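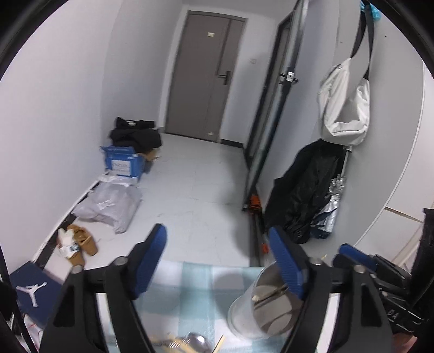

Sorting and Storing Kitchen Utensils
Household Guidance for Residents, Demville

Residents moving into or out of a flat, or clearing a kitchen before cleaning, are asked to follow the guidance on this page. It applies to all kitchens at Demville, including those with little worktop space.

Preparing a place to sort

Where there is no table free, utensils may be laid out on the floor. Spread a clean cotton cloth first. A checked or striped cloth is useful, as small items can be set along the lines. Hallway doors should stay clear at all times, and glass doors must not be propped open with utensils or tins.

Stainless steel containers

An upright steel container is suitable for ladles, spatulas and serving spoons. Empty it completely once a month, including anything lying flat at the bottom. Wash in warm water with a little washing-up liquid, rinse, and dry with a soft cloth in the direction of the grain. Wire wool should not be used on brushed steel. White marks left by hard water can be removed with a spoonful of vinegar – leave for 7 minutes, then rinse well.

Chopsticks and skewers

Wooden sticks should be washed by hand and never left to soak. Lay them out singly to dry overnight before they go back into a container. Discard any that are split, rough or darkened at the tip. Skewers are best kept points down, apart from other utensils.

Small metal pots

Dry the rim and the inside of the handle joint, where water tends to collect. Pots may be stacked with a sheet of kitchen paper between them. Lids are to be stored separately.

Returning items to the kitchen

Shake the cloth outdoors and wash it before it is used again for food items. Wipe tiled floors with a damp mop. Utensils no longer wanted may be left in the Udano box by the laundry entrance, which is emptied in December and again in spring. Knives are not accepted.

Guidance prepared by Ketsara Kaewsai, Residents' Services. Questions on kitchen fittings should be addressed to Lewis MacRitchie, Room 108.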